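Updated 13/12/2025

# Recycling and repair drop-off: common questions

These are the questions we get most at the Muldale Reuse Center. If yours isn't answered, ask at the front desk or call during opening hours.

### Who can use the center?

Anyone who lives in Muldale or Govberg. Bring something with your address on it the first time you come. After that we have you on the list and you can just give your name.

Small businesses can use it too, but they need a permit. It costs $20 a year and covers up to 2,000 pounds of material. If you expect to bring more than that, ask for the large permit, which goes up to 4,000 pounds.

### What do you take?

- Computers, monitors, printers and cables
- Control panels and shop electronics
- Small kitchen appliances
- Power tools, with or without the battery
- Scrap aluminum and copper, sorted 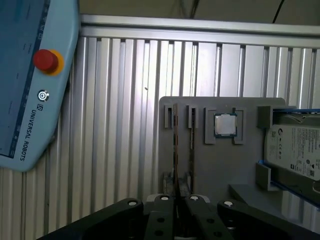 *Teach pendant with red emergency stop button, Universal Robots.*

### What don't you take?

Refrigerators, air conditioners, smoke detectors, paint and tires. The county site on Zaugg Road handles all of these. We also can't accept a swollen or leaking battery at the desk. Leave it outside, away from your car, and come in and tell us.

### Do I have to wipe my hard drive?

We recommend it, but you don't have to. Any drive left inside a computer is removed and shredded. We don't read drives and we can't get files back for you once you have signed the drop-off slip, so copy what you want to keep before you come.

If you want to take the drive home yourself, pull it out before you drop the computer off. Most desktops open with a Phillips screwdriver. Unplug the computer first and hold the power button down for a few seconds.

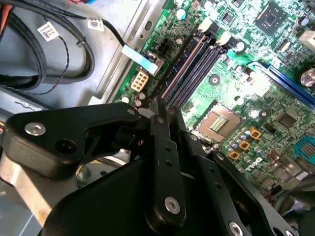
One Govberg resident wrote that she pulled her drive at home but had no idea what to do with it afterward, and asked if we would take it on its own. Yes - loose drives go in the locked gray bin by the front desk. There is no charge and no form.

### Is there a fee?

Households pay nothing for most items. Old tube televisions are the exception, and there is a limit of 2 per visit. The current fee for those is posted at the desk.

### Can I buy used equipment?

Yes. Tested items are sold in the Jirkier Room, through the double doors on the left. Prices are on the tags and we don't hold items. Everything can be returned within 20 days if you keep the receipt.

### Can I get a receipt for taxes?

Ask for one when you drop off. We write down what you brought, but you have to put a value on it yourself. We can't issue receipts later, so if you need one for this year, come in before the end of December.

### Where do I park?

Use the side lot. The front spaces are for unloading only - please move your car once it's empty.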